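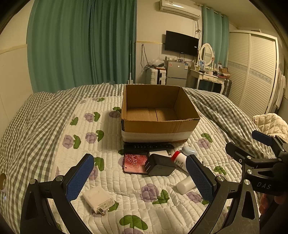 Where does your bed stuff go when you actually need the bed?

soledad_h
Thu 21 June
OK so I rent one room and the bed is my desk, my couch, my packing station and my junk drawer. Every evening I have to clear it before I can sleep, and it's always the same junk. Chargers, phone, TV remote, a little white box I keep meaning to deal with, a tube of something with a red cap, a bottle cap next to a little bottle. I've got an open cardboard box sitting up there with the flaps tucked in and my plan is to sweep the whole lot into it every night. My sister says that's just moving the mess into a box. Is she right?? The quilted spread is new and I'd like to see the roses on it once in a while!

gumaro_c
She's right, sorry. I did the box thing for a whole winter. By spring the box weighed a ton and I'd bought two more phone chargers thinking I'd lost mine. They were at the bottom.

Drolladeck
Disagree with gumaro. A box is fine if it's SMALL. The trouble with a shipping box is it's deep, so everything goes down to the bottom and stays there. Cut it down to about hand height and you've got a tray. Mine's been on my dresser since October and I only pay attention to it when it's full.

soledad_h
Hmm, I could cut it down. It has white tape around the lower part so it would probably hold together. But I don't have a dresser, the closest thing is the top of the mini fridge and that already has stuff on it.

apolinar
Clear the fridge top! That's prime real estate. And the remote should live over by the TV anyway, get a strip of Velcro and stick it to the wall under the screen. I've done this in three apartments and never once hunted for a remote in the sheets.

gumaro_c
Velcro takes the paint off when you move out. Ask me how I know. Landlord kept 61 dollars.

apolinar
You pulled it off cold. Hair dryer first, then peel slow.

Heri Sandoval
I'm with the sister on this one. Chargers get plugged in where you use them and they stay there. Two chargers on a bed means two outlets doing nothing. Caps without bottles go in the trash, tonight, don't think about it. The jacket gets a hook on the back of the door (you didn't mention a jacket but everybody has a jacket on the bed).

soledad_h
Ha, yes, there's a jacket. Beige one, hanging half off the edge. And the suitcase is out too, so before anybody asks, I know.

Drolladeck
Wait, if the suitcase is empty, there's your storage! Off-season clothes go in it and then the jacket has somewhere to be in summer.

Heri Sandoval
Until she has to travel and dumps it all back on the bed.

soledad_h
I travel maybe twice a year so I might risk it. Going to try the cut-down box on the fridge for a couple of weeks and a hook for the jacket. No Velcro, my landlord is the type. Anyone know what blade goes through thick cardboard without chewing it up?

gumaro_c
Plain utility knife, new blade, a few light passes. Put something under it and don't cut on the bed.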